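Kitchen tips for the Advent fast

Every November I get the same panicked messages from people at church: the fast is coming, the fridge is full of butter, what do we eat? I've kept the long fast in a small Clurside kitchen for a good while now (no meat, no eggs, no dairy until Christmas) and most of what I know came from burning things. So here are my tips, in no order at all.

Start with the onions. If your stews taste thin without butter, you probably rushed them. I chop a big pile, put them in a dry pot on medium, and stir for 15 minutes before any oil goes in. They'll catch a little! Add a splash of water and scrape. Then the oil, then the garlic and ginger, then the berbere, and let that cook down until it stops smelling raw.

Clear the fridge the night before. I freeze the butter in sticks and put the cheese in a lidded box at the very back, with a strip of tape across the top. My kids respect the tape. My husband mostly respects the tape.

Red lentils need a rinse, and then another one. I used to skip this and wonder about the gray foam. Split peas I soak while I'm at morning prayers, and they're ready for the pot when I get home. 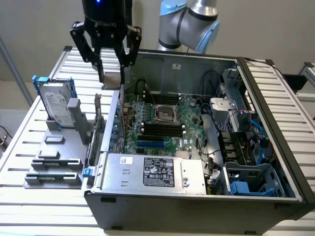 Can I cook the whole week's fasting food in one go?

Most of it, if you pick the right dishes. Lentil and split pea stews keep well in the fridge for three or four days, and they freeze nicely after that, so I make a double pot and put half away in flat bags. Cabbage and potatoes go watery in the freezer, and salads are a same-day job. Greens I'll cook ahead only if I know we're eating them the next evening.

Now for the part where I get fussy. Keep a separate pan for fasting food if you have the cupboard space. You don't have to, and our priest has never once asked about my pans, but my old skillet held on to the smell of spiced butter no matter how I scrubbed it, and it's hard to concentrate on chickpeas when the pan smells like a feast day. I bought a plain steel one at the Vevthorpe thrift store and it comes out every November.

If you eat your first meal in the afternoon, set things up so you aren't cooking hungry. I get the stew on 90 minutes before we eat and then leave the kitchen altogether. Tasting for salt is the other problem. I measure it, 2 teaspoons to my big pot, and let everybody fix their own at the table.

Oh, and sunflower seed milk! Toast the seeds lightly, blend with water, strain through a clean dish towel. Wash that towel right away or you'll be sorry. 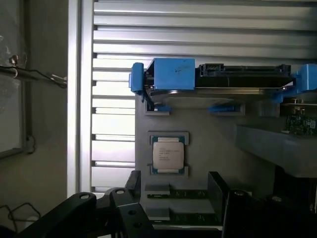
Zinash Woldegiorgis wrote in to say that I have the salt wrong. She leaves it out until the very end and stirs it in once the pot is off the heat, and she says her mother cooked through every fast of the year that way and never tasted a spoonful. She also soaks flaxseed overnight and whisks it into the chickpea flour stew to make it silkier. I tried the flaxseed last night and went back for seconds. The salt I'm still thinking over.

One more for the bread people. Day-old injera that's gone a bit stiff can be torn up and stirred into hot tomato sauce with green chili. Put the lid on, turn off the stove, and leave it alone while you set the table.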